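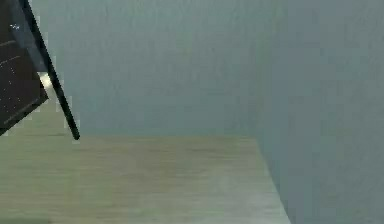 I've been reading about magnesium again, and I am so pleased I did! It started in March, when my calves kept cramping at night (usually at 2 in the morning, of course) and my sister told me to eat more pumpkin seeds. I laughed at her. Then I bought a bag from Ait Brahim, the little grocer by the station, and finished it in two evenings.

What I love is how ordinary the good sources are. Spinach, black beans, almonds, oats, even a bit of dark chocolate - all things I was happy to eat anyway. I keep a jar of seeds on my desk now and put a handful on nearly everything, soup included.

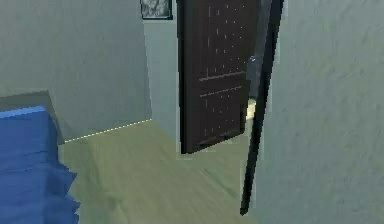 Do you need a tablet as well?

Most people who eat a fair mix of foods can get enough from their meals, and anyone with kidney trouble should speak to a doctor before taking extra.

I did try a powder for 11 days. It tasted of chalk and lemon and it upset my stomach, so the tub went to the back of the cupboard and I went back to beans. My black bean stew takes 45 minutes, most of it just simmering while I read, and it freezes beautifully.

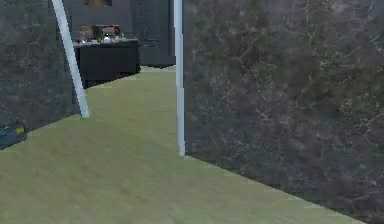

Paraschiva Lungu
Home cook and writer of this blog

I can't promise the seeds did anything for my legs (I was also drinking more water and stretching before bed), but I've slept well lately and I'm enjoying my food such a lot. Next I want to try buckwheat, which my grandmother cooked with fried onions and far too much butter. If you have a good way of doing it, please leave it in the comments!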